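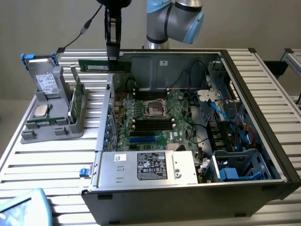 Grip pressure in putting is usually discussed as one quantity, light or firm, and players are told to choose one and keep it. In our view this hides two different demands. The first is to hold the putter securely enough that the face does not turn at contact with the ball. The second is to keep the face in a wanted position before anything is touched, while the player is still adjusting the feet and looking at the hole. The second demand is the same one that appears in Figure 1, where the fingers of a gripper keep a memory module horizontal just above the edge of an open computer case. The module has its own orientation, and the hold must preserve it. For a golfer the corresponding period is the address, and it is the period that we study in this section.

Seventeen club players took part, all members at Prudach, all right-handed, with a handicap between 6 and 22. Each player made 70 putts on the indoor green from a distance of two meters. The first 15 putts were treated as practice and are not included in the results. The same putter was used by everyone, fitted with a Gornier grip of medium thickness, and a thin Higuchi pressure sleeve was placed under the outer layer of the grip. Several players remarked that the handle felt slightly thick on the first putts, but they did not mention it again later. The signals of the sleeve and of the face angle sensor were brought together in Timus and cut into three parts: address, backswing, and forward stroke until contact.

We removed 157 putts before the analysis. Most of them were removed because the player stepped away from the ball and started the routine again, so the beginning of the address could not be fixed in a clear way. A smaller number had a gap in the sleeve signal. We repeated the main comparison with the restarted putts included, taking the last placement of the putter as the beginning, and the direction of the result did not change. 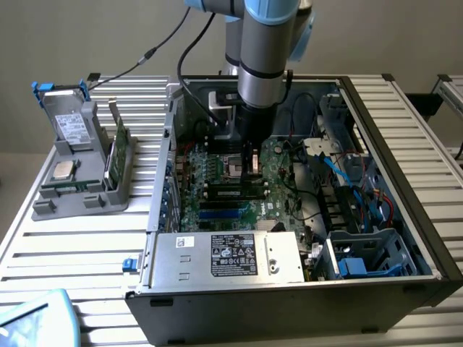

The mean pressure during the address was a poor predictor of the start line. Players who held the putter lightly and players who held it firmly were found among both the best and the worst in direction. The change of pressure during the address was more useful. When the pressure of the lower hand rose in the last second before the backswing, the face was more often closed at contact, and the ball started left of the intended line. The effect was small on a single putt, roughly half a degree, but it was present in most of the players. It was not present in the three players who use a left-hand-low grip, and with so few we prefer not to interpret this.

The upper hand gave a different picture. Its pressure was stable in nearly all players from the placement of the putter until contact, also on the putts that were missed. We had expected the opposite, since instruction books often give the upper hand the task of guiding the stroke. It is possible that two meters is too short to show a difference - at a longer distance the stroke is bigger and the upper hand may have more work to do.

For teaching, these results suggest that asking a player to "hold it lighter" is not precise enough. A more suitable instruction may be to choose any comfortable pressure and to start the backswing before it grows. Whether players can follow such an instruction without feedback from a sensor was not tested here. A second round of measurements is planned for January, on the same green and with the same putter.

Recent items

Fumiko Nagano: Length of the look at the hole and speed control on slow greens
Grip thickness and comfort in older players
Left-hand-low putting: a short review
Does the pre-putt routine get longer under pressure?
Notes on measuring face angle indoors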